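Flovside Household Reuse Program
Progress report to the Pichler Fund
Prepared by Yayra Annan, program manager
8/7/23

Summary

The program is on schedule in four of its five work areas. The repair bench has been open without a break since April, and the lending shelf started one month later. The pickup service is behind, for reasons given below. We are not asking for any change to the total grant, but we are asking to move money between two budget lines.

Items received and passed on

We took in 1,461 household items during the reporting period. Most were small kitchen goods, lamps, and bedding. Bedding is still the hardest to place. We can't accept it without a wash, and the laundromat in Brendemberg that used to give us a bulk rate has raised its prices. For now we take only sealed or clearly unused sets, and the website has been changed to say so.

Lamps move faster than anything else. Hipólito Cisternas checks the wiring on each one before it goes out. Lamps with bad cords are rewired if the parts cost less than the lamp would sell for. The rest go to the scrap dealer, who pays by weight.

Storage and fittings

The last report said that loose tools and small parts were being lost in drawers. We have been moving to wall storage wherever there is a wall to use - perforated panels, hook rails and clip-on baskets. Hooks were bought in one size only, so they can be swapped between rails. The back room still has its old shelving, and we plan to leave it until the roof leak over the north corner is fixed. The landlord has had the roofer's quote for several weeks and has not signed it. 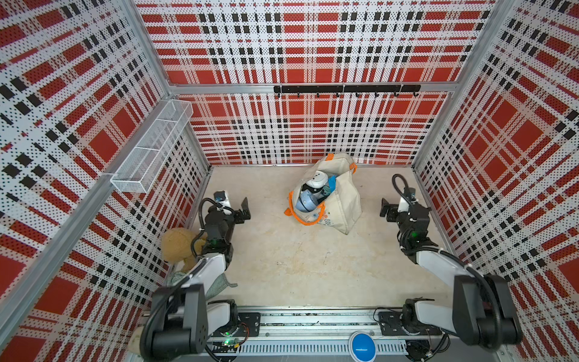
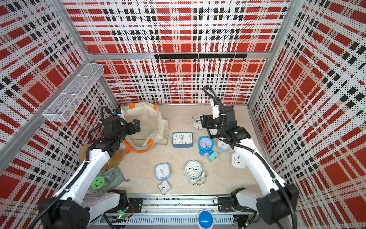
Plaid perforated wall panels with a hook rail and a white wire-mesh basket.

The fittings line is now spent. We do not expect to need more from it this year.

Pickup service

The plan was to run the van three days a week. We have managed two. The van failed its inspection in the spring and was off the road while we waited for a brake part, and one of our drivers left for full-time work. A new driver has been hired and is finishing the insurance paperwork. There are 40 households on the waiting list for pickup, and we have written to all of them with a new date.

Preltel has agreed to carry our booking line at no charge through the end of the year. Calls used to go to a cell phone that was often switched off during deliveries. They now go to a voicemail box that is checked morning and afternoon.

Repair classes

We held evening classes in basic sewing, lamp repair, and sharpening. In all, 70 people came to at least one. Sharpening filled up first each time and we turned people away. Sewing was half full, and we will try it on Saturday mornings in the fall.

Request

We would like to move the unspent part of the printing line to van maintenance. The flyers came in under budget, and the van needs two tires before winter. A revised budget sheet is attached. Please let us know by the end of the month if this is acceptable, as the tire shop will hold its price only until then.

The next report will cover the fall classes and the first full months of the pickup service with both drivers.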